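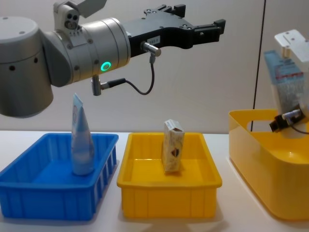 Steltalley, August

Section 3: Setting up your three-bin sorting table

Hi again! If you've made it through Section 2 you already have a clear stretch of table against a wall, so let's get the bins on it. I use a blue one, a yellow one and a yellow basket (mine came from Gunn, but any plastic ones with open tops will do).

1. Wipe the tabletop and let it dry. Bins skate around on a damp surface, and I learned that with a basket full of loose change.

2. Set the blue bin on the left, the smaller yellow one in the middle and the basket on the right. Leave a little gap between them so you can get your fingers in and lift one out.

3. Put your clear plastics in the blue bin first. Stand bottles up with the caps off!
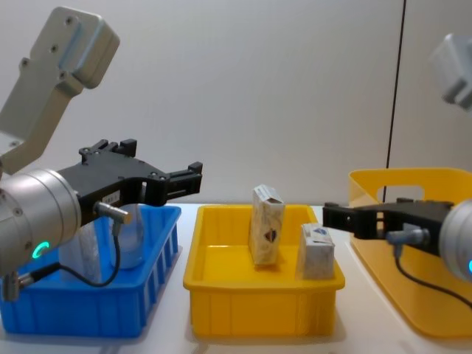
Fig. 3b. Clear plastic items standing in the blue bin, yellow tray next to it.

Note: If a bottle is too tall and keeps tipping over, lay it flat along the long side. Kirstin Niven squashes hers first, and she fits a lot more in than I do.

4. Now the flat stuff: cards, tags, leaflets, the little inserts that come in boxes. Pick them up one at a time, check both sides, and drop them in the middle.

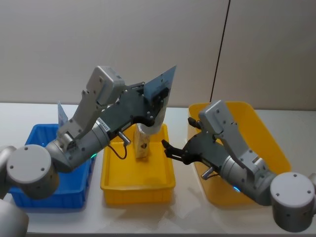 I say both sides because I once tossed a Furno warranty card with the serial number written on the back, and I had to dig through the whole lot to find it (3549, I'll never forget it now).

Caution: Keep batteries, blades and anything with a sharp edge out of all three bins. Those go in a lidded tub, well away from the table.

5. Use the basket for whatever you can't decide on. Give yourself 30 minutes for a first round, then stop, even if there's a pile left.

6. Go back to the blue bin and check that everything is still upright before you move it. 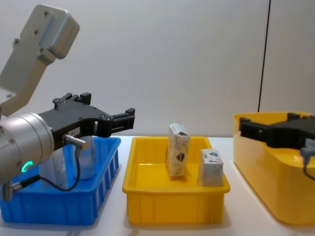 Lift with a hand under each end of the rim, and don't drag it. If it feels heavy, take a few pieces out and make two trips. Once it's emptied, put it back in the same spot on the left, and you're ready for labels in Section 4.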